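Unit 4: Roster rules and the injured list
Handout for week 4. Read before the tutorial.

4.1 Scope
These notes cover roster limits, recall and injury relief in a small professional hockey league. The worked case uses the Cestitz club and its affiliate at Grorkau. Salary figures are in thousands of dollars unless marked otherwise. Suspensions are left to Unit 5.

4.2 Definitions
Active roster: all players under contract and eligible to dress on a given date.
Reserve list: players whose rights are held by the club but who are assigned elsewhere.
Recall: transfer of a player from the affiliate to the active roster.
Long-term relief: permission to exceed the payroll ceiling while an injured player is unavailable.

Note that relief is not a credit. The injured player's salary continues to count against the ceiling, and the club may exceed the ceiling only by the amount calculated in 4.3. Students routinely subtract the salary first and then add the relief, which counts it twice.

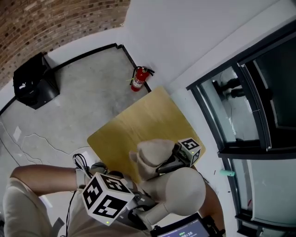
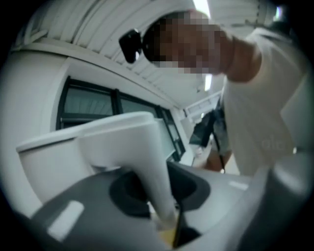
4.3 Calculating relief
Let C be the ceiling, P the payroll on the day relief begins, and S the salary of the injured player. Unused space is C minus P. Maximum relief is S minus unused space, provided the result is positive.

Worked case. Cestitz places a defenceman on the list in January. His salary is 972 and unused space is 100. Maximum relief is therefore 872. The club recalls a centre from Grorkau at a salary of 800. Payroll after the recall exceeds the ceiling by 700, inside the permitted amount, with 172 remaining.

4.4 Return from the list
Relief ends on the day the player is activated. The club must be compliant before the roster is filed, not before the opening faceoff. In the worked case, returning the centre to Grorkau restores the original position. If he requires waivers, the process must be started early enough to clear before filing.

4.5 Emergency recall
A club reduced to fewer than 2 healthy goaltenders may recall a replacement outside the ordinary limit. The exemption lapses when the regular goaltender is fit to dress. Compare the Atinga ruling in the course reader, where the club kept both players and forfeited a draft pick.

4.6 Exercises
1. Repeat the worked case with unused space of zero.
2. Ernent activates a winger and makes no other move. State the condition under which the filing is valid.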